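Grellmont (TV series)

Last updated: October

Grellmont is a Canadian television drama adapted from the serialized online comic of the same name by Nathalie Perron. It follows two sisters who inherit a failing hotel in a mountain town and discover that one of the long-term guests has been living there under a false name. The first season has 9 episodes. Isabelle Lapointe developed the series for television and wrote five of them.

Background

Perron published the comic on the reading platform Wastico, where it ran for 85 chapters. Early chapters were short and mostly comic in tone. The mystery plot that the show is built on began later, after readers asked for more about the guest in the top-floor room.

The production company Friesen bought the screen rights while the comic was still running. Perron served as a consultant and read every script, but did not write any of them. 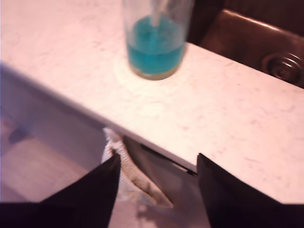

A glass bottle of turquoise-blue liquid on a white countertop with gray veining.

Differences from the comic

The adaptation drops several minor guests and combines two police characters into one. The older sister, a former bank clerk in the comic, is a nurse in the show. Lapointe also moved the discovery of the hotel register from the end of the story to the second episode - a change that divided readers of the original.

The comic's narration, written as letters to the sisters' late father, was removed. Parts of it survive as dialogue in the final episode.

Production

Interior scenes were filmed on a studio set, with a lobby and one guest corridor built at full size. The corridor was repainted between shoots to stand in for all five floors of the hotel. Exterior scenes were filmed in winter.

Release and reception

The series was released on the streaming service Sumum, with two episodes on the first night and one each week after that. Reviews praised the lead performances and the slow pace of the early episodes. Some critics found the ending rushed, and fans of the comic objected to the loss of the letters.

A second season has been discussed but not ordered.

See also: List of television series based on webcomics

Shares: 85 | Comments: 5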